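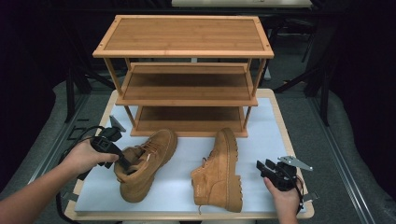
Tan suede boots and the three-tier bamboo rack, top panel in place.

Drastoso entryway storage project
Progress report 2, February 2021
Prepared by Eduard Ondrejka for Radek Šimek, Kellillow Fund

Summary

The first report, sent in November, promised that by now we would be able to say whether giving tenants a shoe rack keeps the hallways at Jirkness clear. We can't say that yet. We can say that the racks fit through the doors, that most people put something on them, and that work boots are a much bigger part of the problem than the application assumed. I wrote part of that application, so I take my share of the blame for it.

Of the 3,000 dollars awarded, 1,000 is unspent. I am asking to hold it until the questions under "Boots" are settled. I don't want to buy more of the same rack on the strength of what we have so far.

What was planned

The plan had a rack in each participating apartment, a one-page sheet on where to put it, and a hallway check by the building manager before and after. The theory was that shoes end up in the shared hall when there is no obvious place for them inside. It's a reasonable theory. It came to us mostly from the Nguyen building, where the manager had bought a few racks out of her own maintenance budget and was pleased with them. I have since been over there twice. The halls are tidy, but that building also has a closet inside every front door, and Jirkness does not. I wish we had noticed this earlier.

What was done

We settled on one model, the three-tier bamboo one. It has a flat top with a raised border, which I thought was a nice feature when we chose it, and a small lip along the front of the middle shelf. The first batch is delivered and assembled. Assembly went faster than planned once we stopped following the printed instructions and put the top on last.

The placement sheet went out with the racks. I doubt it was read. Several tenants put the rack behind the door, where the sheet says not to put it, and one has it on the balcony with herbs on it. She is happy with it and I'm not going to ask for it back.

The hallway checks are behind. The "before" checks were finished, the "after" checks are half done, and the two sets were made at different times of day. In the early evening everybody's shoes are at home. In the middle of the morning they're out walking around on people's feet. Any improvement we reported from those numbers would be mostly a measure of when the manager had a free minute, so I have left them out of this report. They will be redone at a fixed hour.

Boots

Sneakers, flats and kids' shoes go on the rack without trouble. Work boots are another matter. A pair of ankle-height boots with a thick lug sole and a padded collar takes up a lot of shelf, and the stiff upper doesn't fold down under the next tier. Lay them on their sides and they fit, but then they eat the width that three or four flat shoes would have used. Stand them on top and the raised border gets in the way of the heel.

What people do with boots, as far as I can tell from visits, is drop them in front of the rack. That blocks the bottom shelf, so the bottom shelf stops being used, and then the other shoes drift back toward the hall. I saw this in enough apartments that I believe it, though I'd want the proper checks before putting it in front of your board.

There is also the matter of dirt. Boots come in with grit packed in the tread and the shelf is slatted nowhere that I could see on top, just one panel, so whatever falls off stays there until it's wiped. One tenant asked for a tray. It was the most useful suggestion we received, and it would cost very little. 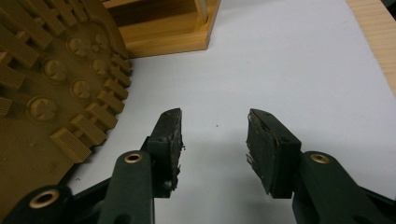
5 min read

Tidying sessions

The award also covered short practice sessions on sorting and putting away footwear: pairs together, openings facing the same way, laces tucked in, the heaviest pair lowest. 

I went in expecting the sessions to be the weak part of the project, and I still think they were oversold. Adults know how to put shoes on a shelf. The application language about "building lasting household habits" should be dropped from anything we publish, and I'd ask that Kellillow not repeat it either.

They were worth something all the same. Watching boots being handled slowly, one at a time, is how we worked out why people don't bother. A boot that has tipped over has to be righted before it can be paired, and the collar is the natural place to take hold of it, but the weight is all in the sole, so it swings. Dangling laces get under the neighboring boot. By the time both are lined up the person has done more work than the rack saves them - and that is at table height. At floor level, in a narrow entry, with groceries in one arm, I wouldn't do it either.

Spending

The 3,000 dollars was for racks, delivery, printing and session costs. Racks and delivery came in as quoted. Printing was 200 dollars, which in hindsight is a lot for a sheet that sent the racks behind the door. Sessions were cheap. The 1,000 remaining was set aside for the second batch.

What I can't tell you

Whether the halls are clearer. I have been told they are, by tenants who had just been given a free rack.

Whether bamboo was the right choice. It looks good and the tenants like it. We have not had it through a full wet season with wet boots on it, and I'd rather not guess at how the finish or the screws will hold up.

Whether the people who took part are the people who leave shoes in the hall. Participation was by sign-up. The apartment at the end of the second floor, which accounts for a good share of the complaints, did not sign up.

Next steps

Redo the hallway checks at one fixed hour, both floors, same person.

Try a boot tray beside the rack in a few apartments, bought from what is left in the printing line if you agree.

Measure the gap between shelves against a range of boots before ordering anything else. This should have been done in the first place.

Knock on the door at the end of the second floor.

Radek, you asked on the phone if this could be written up as a success for the spring newsletter. I would hold off. If you need a paragraph, say the racks are in and the boots are being worked on. I can send the delivery receipts and the raw hallway sheets whenever you want them, though the sheets are in pencil and two of them have coffee on them.

E. Ondrejka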